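Chapter 7
Sorting and Putting Away

Rowena Manalo ran the canteen at Ovwood for 20 years and had one rule for the end of a shift. Clear the table before you clean it. Sounds obvious. Most learners still start with the cloth, wiping round the mugs, moving a plate, wiping again.

This chapter is about the step before. Deciding what goes with what. Cups with cups, food with food, sauces back where sauces live – then the surface is yours. We practice with play food first, because it dosen't spoil and nobody minds if the fruit gets dropped. Real dishes come in at the end of the chapter.

Look for things lying down. Mugs on their sides, bottles on plates. They roll, so they go first.

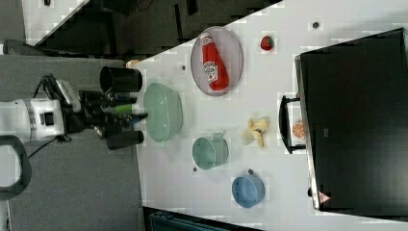
Where should a ketchup bottle go once the meal is over?
In the fridge door, cap closed, after a quick wipe round the neck.

Before you begin, pick your groups. Too many and you'll be walking back and forth all afternoon. Too few and you end up with a drawer nobody can find anything in. Mahnaz Babaei's class used drinking, serving, eating and "ask somebody". The last one got smaller by the week.

Check inside things as well. Bowls, ovens, bags. Food left in an oven gets forgoten fast – and then it gets baked.

Key words: sort, stack, rinse, surface, shelf

Related chapters
Washing Up by Hand
Shelves and Drawers
The Movstead Kitchen, 1948
Packing a Lunch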